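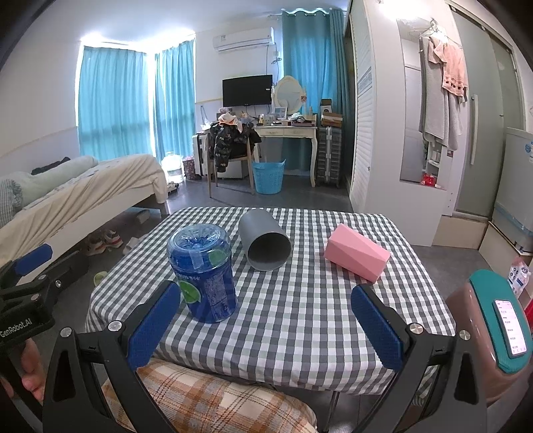

Figure 1. The gripper open on either side of the blue jar, with the cup and the vase lying behind it.

Trying out the Clellano kit
Student project report, Nirkley, 01/05/2020

We had the Clellano hand-held gripper kit from Wastance for 6 weeks and loved working with it! You hold the tool, pick things up yourself, and the kit saves each go as a demo for a robot arm to learn from. We saved 741 demos and threw out 185, mostly early ones where we moved too fast. Round things lying on their side were the hardest (and the most fun). Setup took us 2 tries, as the Dewan guide skips a step on pairing. We start training the arm in June.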